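Mon 23 November
Tooling, episode trimmer

Spent the morning finding out why Prarnon throws away good grasps. Ashwin's report said the trimmer "eats the ends." It does, and it eats a fair bit of the middle too.

Ran the whole batch through the new build. 371 episodes in, 291 out. The old build kept more, mostly by not checking anything.

Two guesses so far. First, the jaw-state classifier wants to see a clean gap between the fingers, and a brown thing held low between them reads as "closed, empty." Second, the tracker latches onto whatever has a straight edge, and on a fisheye the long wall ledge has opinions of its own about what straight means.
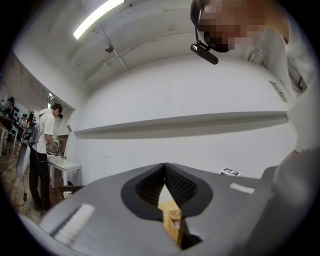
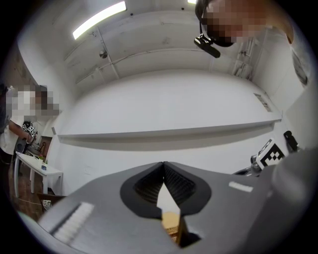

Both views: tan object between the fingers, marker in sight past the gripper, ledge bent across the wall.

Changes made

Masked the gripper body before feature matching. I was sure we did this in April. The commit says we meant to.
Moved the jaw threshold into the config, where Margarida can disagree with it without a rebuild.
Trimmer now logs its reason for each cut. Until today the reason was always "16", which is an enum value that Nolteo's docs do not list.

Still open

Marker pose flips when the tag is seen at a steep angle. Planner then believes the wrist has gone through the wall and, to its credit, plans around it.
Ashwin to rerun the rejects overnight with the mask on. Margarida wants the per-cut log as a CSV.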